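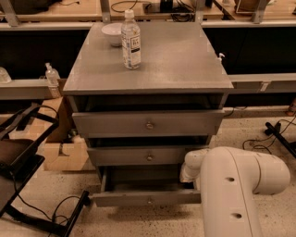 Session 6: Rules of practice for arm-and-furniture tasks

Handout to go with the March lectures. Read it before the practical. Reinhold Wendt's notes from last year cover some of the same ground and disagree with mine in places. Where they do, make up your own mind and be ready to defend it.

6.1 What a rule is for

Most lab rulebooks I have read are lists of things that once went wrong, with the going-wrong left out. You get "keep the floor tidy" and no clue as to who tripped or what got pulled off a bench. A student reads it, nods, and leaves the cable where it was. So for every rule below, ask two things: what would we see if it were broken, and who is placed to see it? If you can't answer both, the rule is decoration.

I apply this to published standards too. A standard tells you what its authors could agree on. That is worth having, and it is a good deal less than most people claim for it when they put it in a grant report.

6.2 Drawers

A chest of three drawers looks like the easiest furniture there is. The trouble is in the word "open". Pascal Hagedorn went through 281 trial records from the Kaltero exercise and found that two labellers using the same written guide had different ideas of when a drawer counted as open. One wanted to see into it. The other was happy with a gap. Both were following the guide, which said "visibly open".

Our working rules, such as they are:

Write down the state of every drawer before the trial, including the ones the task doesn't mention.
State "open" as a distance in millimetres, measured at the middle of the front.
A drawer opened further than the task asked for is a separate result. Don't fold it into success.
If a person resets the chest by hand, log it.

I have doubts about the second one. Measuring takes time, and on a Sunday evening with a deadline people guess and write down a round number. A measured figure that was guessed is worse than an honest "a bit".

6.3 Things standing on top

A bottle and a bowl on top of the chest are part of the trial whether or not the instruction names them. Kaisu Lindqvist argues that anything loose on the furniture should be listed with its position, and that a shift in position should be noted even when nothing falls. I think she is right about the listing. The noting I have yet to see done well for more than a morning.

Watch out for bottles in particular. How full they are matters to how they tip, and very few record sheets have a column for it.

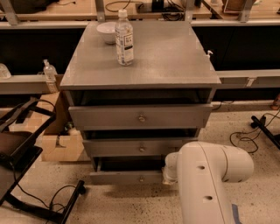 Fig. 6.1. Arm at the lowest drawer, with the bottle and bowl on top of the chest. Cables on the floor to both sides.

6.4 Floor and cables

The usual rule says cables must be routed away from the working area. Fine, but how far is away? The Fonbridge guide gives 700 mm from the furthest reach of the arm, and gives no reason for the number. I asked Eilif Aasen, who sat in on the drafting, and he thought it came from the width of a doorway. Use it if you have nothing better. Don't quote it as if it had been tested.

Stands and chairs come under the same heading. If a thing has legs, the legs count, and so does the space a person needs to step round them.

6.5 Who may stop the arm

Everyone in the room. This is the one rule I would keep if I had to throw out the rest. Kohlhase's template names a "responsible operator" and leaves others to "alert" that person, and I would cross that line out. By the time you have alerted somebody, the drawer front is off.

6.6 For the practical

Bring the Mundis checklist, printed. Timo Bauerfeind will run the bench. Mark each item K (I could check this), C (I could not) or P (I could check it but wouldn't bother). Be truthful about the Ps. Over half the marks for the write-up are for what you say about them.

Reading: Wendt's notes, sections 2 and 4. Skip 3 unless you enjoy definitions.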